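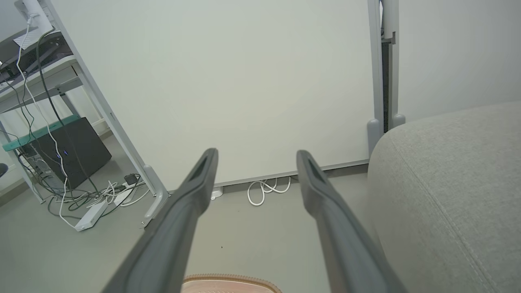
My sister reckons I should have just paid the movers to do the lot and gone to the beach for two days. She might be right. She also reckons the new place sounds smaller than the old one, and she hasn't even seen it, she's going off the floor plan and my tone of voice.

Anyway. We're in. Sort of in. Writing this at the kitchen bench at 6am because the blinds in the bedroom don't reach the sill and the sun comes straight through the gap onto my face.

Been meaning to do a proper post about the move for weeks and kept not doing it. So this is going to be a bit all over the shop, sorry. Kettle's on.

First thing. Bare walls. The old place had something on every wall, stuff we'd stopped seeing years ago. Calendars, the kids' drawings, that awful mirror. Now there's all this off-white and I find I quite like it? Not forever. But I'm not putting a nail in anything until winter. Told everyone. Nobody is to touch the hammer. Prints are all in the hall cupboard facing backwards and they can stay there.

Second thing, boxes. We had 76 boxes. I know this because I numbered them, which was the one clever thing I did, and then I lost the list, which was the other thing. So I have a box 41 and a box 42 and no clue what's in either. Box 12 was meant to be kettle, mugs, tea, toilet paper. Box 12 was Christmas lights. Drank out of the measuring jug the first night. It pours nicely at least.

If you're moving soon, write what's in it ON the box. On the side, not the top. You can't read the top when there's three more stacked on it. Big letters. Don't write "misc". I have so much misc.

The drive. Restholm is 29 minutes from my work if I leave before seven and an hour if I leave at ten past. No idea what happens in those ten minutes. Everyone in the suburb must have the same alarm. I've tried the back way past the Belter yard and its prettier but there's a school crossing and then a second school crossing and then a roundabout I don't understand. Four times I've gone round it now. People are very patient out here, I'll say that.

Dog is fine. Dog was fine in the first hour. Found a patch of sun, lay down, finished. The cat spent the first week behind the washing machine and came out only to eat and look at us like we'd done something terrible to her personally. She's on the couch now. Progress.

The couch. OK so. We measured the doorway and we measured the couch and it should have gone in. It did not go in. Door's 76 wide, couch is 72 deep, lovely, plenty of room, except there's a corner straight after the door and nobody measured the corner. We ended up taking the legs off, then the door off, then had a fight, then a sausage roll, then put it through the back. Through the laundry. Took some paint off on the way. So that's one wall that isn't quite so plain any more.

I do miss the old kitchen. Didn't think I would, I complained about it for years. The drawer that stuck. The oven that ran hot at the back so you had to turn everything halfway. This one's an electric Rosser and it's perfectly even and I have burnt three things in it because I keep turning them and forgeting to shut the door properly. Muscle memory is a real thing. I still reach left for the light switch in the bathroom and pat the tiles.

Neighbours, one side lovely, brought lemons. Other side we haven't met but they own a leaf blower. It is not even autumn.

What else. Internet took 2 weeks. I was on the phone to them so often I started recognising the hold music by the bit it came in on. Had to tether off my phone for work calls and my boss saw a lot of me frozen with my mouth open. Got a desk from Workberg, secondhand, one wobbly leg, folded up a takeaway menu and shoved it under. Rock solid. The menu is for the good Thai place so I can't read it any more and now I order from memory.

Oh and the garden! Forgot the garden. There's a lemon tree here too as it happens, so with the neighbour's we are now drowning in lemons. If anybody local wants some please, please come and get them, I'll leave a bag by the letterbox. There's also something growing up the back fence with purple flowers that my mum says is a weed and to pull it out now. I'm leaving it till it does somthing wrong.

Right, the bins go out this morning and I still don't know which colour week it is. Going to look down the street and copy.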